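Trelia 20 Shelf-Feed Picking Cell: Setup and Care

The Trelia 20 is a single-arm picking cell that takes small packaged goods from standard boltless shelving and places them on an outfeed belt. It is supplied by Faslow as a base frame, arm, suction head, control cabinet and one shelf bay adapter. This page covers the shelf side of the cell: fitting the bay, loading it by hand, and keeping the head in working order. Wiring and safety circuit data are in the cabinet manual.

## Fitting the shelf bay

The adapter accepts slotted uprights with keyhole punching. Set the lower deck first, then the upper beam. The deck must be level side to side before the arm is taught; a tilted deck shifts every pick point toward the low side, and the error grows with each layer removed.

Anchor the bay to the floor or to the wall. Do not hang labels, cable ties or tools from the inside of the uprights. The arm passes close to them on its return path.

After fitting, run the **Bay Learn** routine with the shelf empty. Repeat it whenever a beam is moved by even one slot.

## Loading soft packs

Stop the cell and lock the gate before reaching into the bay. Soft goods such as pocket tissues are loaded in bundles, with the bands left on during stacking. Build the block in tight rows with the printed fronts of the bottom row facing out, then settle it from the top with flat hands. Press straight down. Pushing from the front drives the lower rows back and leaves the upper ones overhanging. 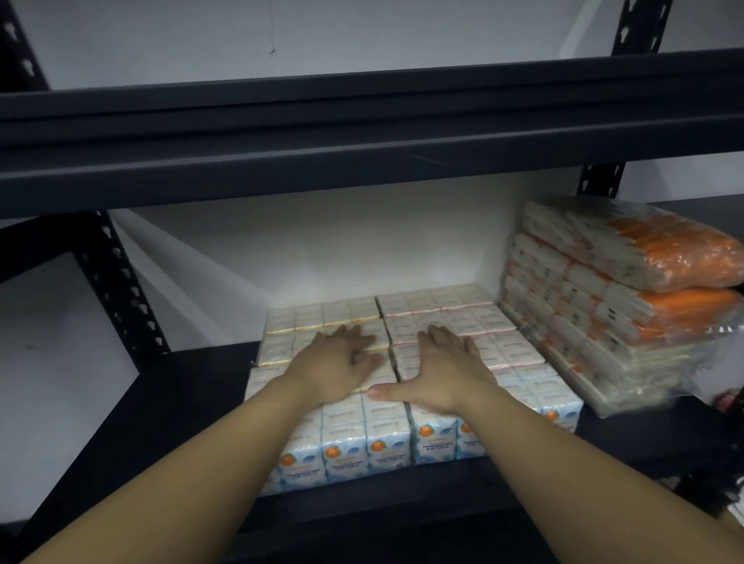 ## Checking the block before restart

- The top surface should be even. The suction head tolerates a height difference of 9 mm between neighboring packs.
- A gap between two columns is acceptable if it runs straight. Enter it in the layout screen as a divider, or the cell will try to pick across it.
- Reserve stock in loose plastic wrap must be moved out of the pick zone before restart. Film that hangs over the deck edge can be drawn into the head.
- Remove bundle bands from the top layer only. Bands on lower layers come off as each layer is exposed, at the operator prompt.

Close the gate, reset, and run the first 20 picks at reduced speed.

## Suction head care

Wipe the cups at the start of each shift with a dry lint-free cloth. Tissue packs shed very little dust while the film is intact, but a torn pack will clog the inlet filter quickly. If vacuum build-up is slow, check the filter first, then the cups, then the hose joint at the wrist.

Replace the cups after 2,000 operating hours, or sooner if the lips show cracks. Both cups are changed as a pair — a new cup next to a worn one seals unevenly and the pack swings on lift.

Do not use solvent cleaners. They harden the lip material.

## Known issue: early restart fault

Cells shipped before August may show a "bay not learned" fault after a power cut, even when the routine was completed. The fix is a controller update, installed from the cabinet port with the arm parked. The fault was traced by Lajos Illés at the Szénási service shop in Kodovville, and the update is free for all cells.

Page revised 6 November 2021.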